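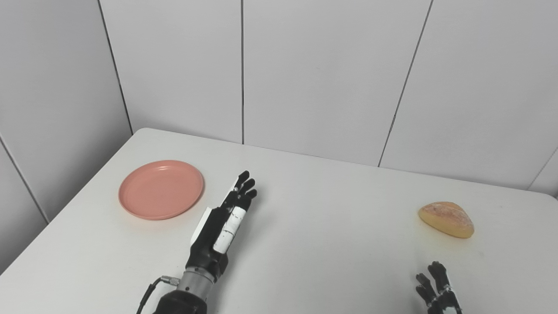
Pink plate, one roll. Breakfast, in theory.

July 4, 2018

Quick one, I have to be out the door soon and the potato salad isn't even started.

Kitchen stuff is all still in boxes. Well, not the pink plate. The pink plate came out first because it was on top, wrapped in a dish towel, and I am oddly happy about that. Everything in the new place is white. White walls, white table, white white white. Wanted color so bad I nearly bought the orange curtains at Aasen. Did not. $27 a panel, no thanks.

Rolls are from the bakery on the Dellthorpe side, the one with the bad parking. Got there late, holiday hours, slim pickings. Wanted the seeded ones. Got plain. Fine, plain is good with butter and I finally found the butter dish (box 2, under the colander, why).

Things to do before noon:
- potatoes on
- find the big bowl
- call Abdelghani Farouk back re: the folding chairs
- ice!!

Abdelghani says he has plenty of chairs but one is "a bit tippy." I'll take the tippy one. He's at 629 now, same street, moved in May, so no excuse for me not to walk over and carry them myself.
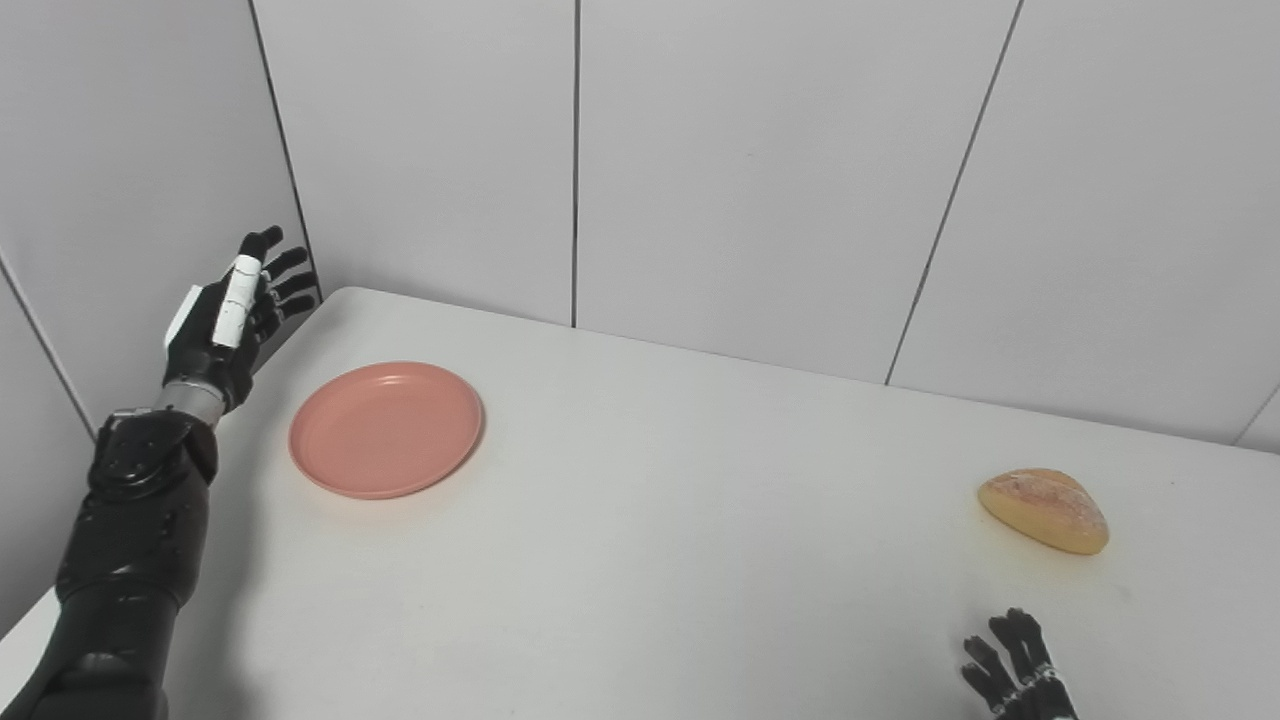

Anyway the butter. I went back and forth on whether to keep the good plates for guests and just use paper today. Paper. Definately paper. The pink one stays mine. It's the last of the set from the old apartment, the rest went in the move before this one, and I don't want it going out to a yard full of kids with sparklers.

Also need to decide where the table goes for real. Right now it's shoved into the corner up against the wall panels and I sort of like it. Easy to wipe down. Less room for chairs though. Mom will say pull it out. Mom is probably right, ask her tonight.

Moving company sent the final bill btw. $1113. Stondomon quoted me 826. Going to be having a converstaion about that tomorrow, not today.

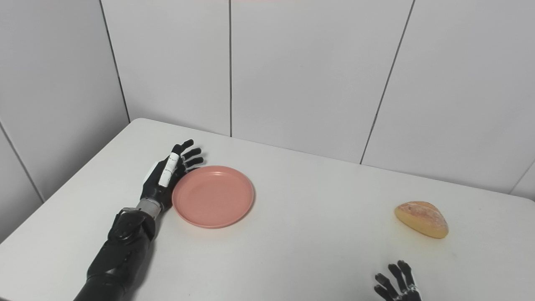

Roll still not on the plate. Story of my morning.

OK potatoes. Then shower. Then chairs. If the fireworks go late I'm not writing again till the weekend. Need to remember: mustard, the yellow kind, Trevivari was out of it last time so go to the other store first

Comments

jo_in_socks: Keep the table in the corner! You can always pull it out when people come.

Marlene P.: yellow mustard AND a little pickle juice. trust me. Happy 4th

tallbarn: dispute that bill, mine came in way over too and they knocked some off when I called

Recent entries
Box 2, box 3, where is box 4
Saying bye to the old kitchen
Curtains, or no curtains
A list of things I lost in the move

Contact | Copyright 2018, all rights reserved | Back to top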